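Setting up the hand-held gripper – part 2, jaws and pads

Part 1 was the printing. If your jaws are still on the bed go and finish them first, 17 hours at the slow setting on the Namov.

You need: both jaws, two grip pads, small screws, a Phillips driver, double sided tape, a kitchen scale.

1. Dry fit. Jaws on the rails, no screws. Slide them by hand, full open to full shut. Any rubbing – sand the inside edge, try again.

2. Screws in loose. All of them before you tighten any. Hefin cracked a jaw doing one side up first, took the thread with it.

3. Pads. Wipe the jaw face, tape on, press for a minute. Pads have to sit level with eachother or light stuff twists as you lift. Leave overnight if you can.

4. Spring. Hook it at the back, short end up. Squeeze the trigger, should close in one go and not stick half way.

5. Check the force. Jaws on the scale, squeeze. I get some 3000 g flat out, far too much for anything in a packet. Back the stop screw off till a bag holds but doesnt crumple.

6. Practice on food. Pouches, jars, sweets, whatever is in the cupboard. Pick up, move it over an open box, hold for a count of 5, let go. Pouches are the hard one, grab the fat middle and keep off the crimped ends.

7. If it slips, clean the pads before you touch the stop screw. Nine times out of ten its grease.

Wiring for the trigger switch will be part 3, December probably, Zofia has the crimp tool till then.
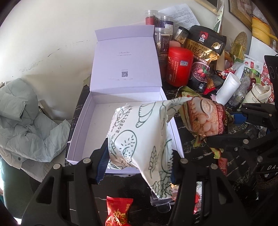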